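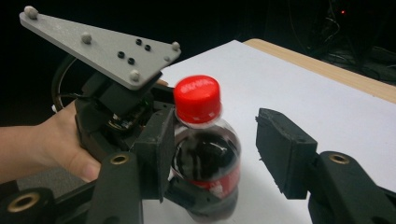

# Hand gripper: setup and care notes

Filed under: Hardware / Handheld Tools / Maintenance

Covers the hand-held gripper used for the Barley recordings at the Brarside bench. Last checked Wed 29 July.

## Marker plate

The triangular plate carries four pale gray spherical markers. The tracking software stores their layout as one rigid body, `barley_plate`. If a marker is replaced or reseated, delete the stored body and define it again. Don't edit the old one.

- Wipe markers with a dry cloth. No alcohol.
- Check the bracket under the plate for play before each session.
- Never pick the tool up by the plate.

## Jaws and linkage

Both pads are black and rectangular. Chips along the top edge are fine. Swap a pad when the face that touches the object is worn.

The pivots in the arms run in brass-colored bushings. Clean them every 55 hours of use. A drop of light oil is enough, and any extra ends up on the pads.

## Zeroing the jaws

1. Lay white paper on the table and tape down the corners.
2. Open the jaws fully and read the encoder. Ours gives 2747.
3. Close them with nothing between and read again. Ours gives 161.
4. Write both values to `jaw_limits.yaml`.
5. Close on a small soda bottle, full or nearly so. Stop when both pads touch.

If the open reading is below 2337, a linkage arm is binding. Clean the pivots and start over.

## Known issues

- The circuit board in the body is exposed. Keep oil and drinks with loose caps away from it.
- Replacement pads come from Haque. The Clotix ones are too thick, and the jaws won't close.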